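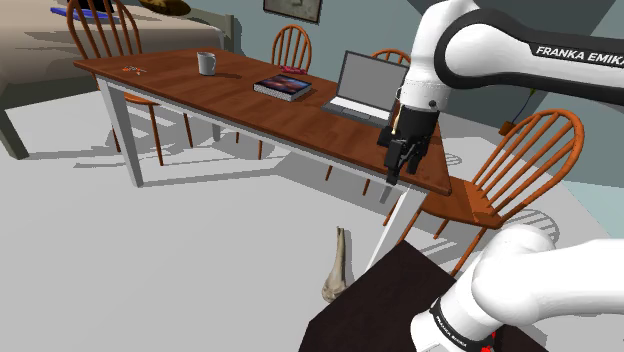

Handout 2, page 1 of 2
Robot Manipulation Studio, Fall term
Instructor: Roos De Graaf. Lab hours: Toon Brouwer
October 2020

Welcome back! Last time everybody got the simulator installed and made the arm wave at an empty room, and I loved watching those come in. This week there is furniture. The arm is the Franka again, and it now has a dining table to reach over, with a mug, a book and an open laptop on it. This is the room you'll be working in until the end of the project, so spend a little time just flying the camera through it before you write any code.

We call the room Cuneo. The earlier one was Winside, and if your launch file still says winside you will get last week's floor and nothing to pick up. Change it in both places (the launch file and the task file), save, restart.

What we're doing

The project is tabletop pick and place. You choose one object on the table, get the gripper above it, go down, close, lift, and set it somewhere else on the table without knocking into anything. It sounds small. It is the whole course in one motion! Frames, inverse kinematics, path planning and grasping all show up, and they show up in that order, so when something breaks you can usually tell which lecture to reread.

Frames first

Everything you read from the simulator comes in the world frame. Everything you send to the arm has to be in the arm's base frame. If you forget to convert, the arm will head off confidently in the wrong direction, and it will do so very smoothly. Write the conversion once, as its own function, and test it on a point you can check by hand. A good one is the origin of the base itself, which should come back as all zeros.

Remember from lecture that the order of multiplication matters. Rotate then translate is a different place from translate then rotate. Draw it on paper. I still draw it on paper.

Picking a grasp

Our gripper is a parallel one with two fingers, so ask two things about your object: where are two faces the fingers can close on, and will the opening fit over them from the direction you're coming from?

The mug is the friendliest start. You can come straight down and take it by the rim, one finger in and one finger out, or go for the handle if you're feeling brave. Check the handle direction before you plan, since a wrist turned the wrong way will put a finger right through it.

The book is harder than it looks. It's closed and lying down, and from above there is no good pair of faces to close on unless the short side fits in the gripper. Several teams last April pushed it to the table edge first and pinched it there, and that was a lovely solution. You may use it, but explain it.

The laptop stays where it is. Treat it as an obstacle, screen included. The collision box in the file covers the keyboard base and the screen separately, so a path can pass close behind the keyboard if you're careful.

The chairs count as obstacles too. The spindle backs are modeled as one solid slab each, so don't try threading the arm between the spindles, tempting as it is.

Approach heights

Please use a pre-grasp point 80 mm above the object and come down in a straight line from there. When you lift, go back to the same height before you move sideways. Most of the tipped mugs I've seen came from skipping that second part.

Running your trials

The script is called um (Toon named it, ask him). It starts the room, shifts your object a little each time, runs your code and writes one line per attempt to a log. A full run is 66 attempts and takes roughly an hour on the lab machines. Do a short run before the full one! Start with the fixed seed, 344, so that when you come to lab hours we can all see the same thing go wrong together.

The log gives you the object position, the planned grasp, the final position and a failure code. Read the failures. A team with a modest success rate and a sharp account of why it misses will do very well here.

What to hand in

Your code, your log from one full run, and two pages of writing. In the writing I want your frame diagram, your reasons for the grasp you picked, and the failure you learned the most from. Screenshots are welcome if you label the axes on them.

Upload everything to Uteo under your team name. If the upload stalls, split off the log and send that separately.

Before next class

Read the section on joint limits and the one on singularities. Then move the arm by hand in the viewer, stretch it toward the far end of the table, and watch the joint readouts as the elbow straightens. Write down the pose where it starts acting strange. We'll open with those, and I'd like to try a few of them live on the projector.

Toon has extra lab hours for anyone whose graphics driver is

(continued on page 2)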